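1/ Sceptical thread on the "any old office tower is worth saving" gospel. The Sârbu guide everyone keeps sharing wants a "clean, non-reflective surface" before you touch a screw. Mate, I've got ridged stainless and dark speckled stone, glare and all. A motherboard isn't going to notice.

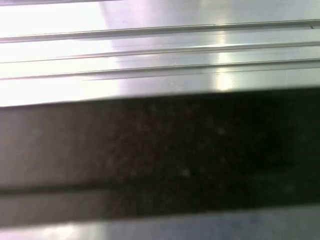
2/ So the old Dell went on the slotted aluminium table, on its side, panel off. The guide reckons 35 minutes for a full strip. I reckon whoever timed that never met a bundle of red, orange, yellow and black power wires.

3/ Fair's fair, the blue clips are good. Blue latch by the power supply, blue on the hard drive carrier, so you know where to put your fingers. The copper heat pipe on the cooler is nice too.

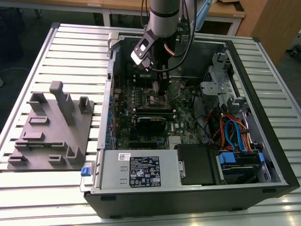 But nice copper doesn't make it fast, and I'm still not sold on spending money here. Skamen lists a refurb kit with new paste, a fan and a drive, and by the time you've paid postage you're close to a newer second-hand box.

4/ Where I do agree with the guide: lift the lever on the CPU socket gently and keep your fingers out of the middle. Once the socket is empty, leave it alone. No blowing, no brushing, no "quick wipe" like the comments suggest.
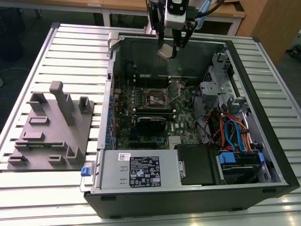

Lesego Gumede reckons I'm being too harsh, and that a box like this with an SSD in it will handle email and homework for years.

5/ Maybe. I'll believe it when I see the power bill.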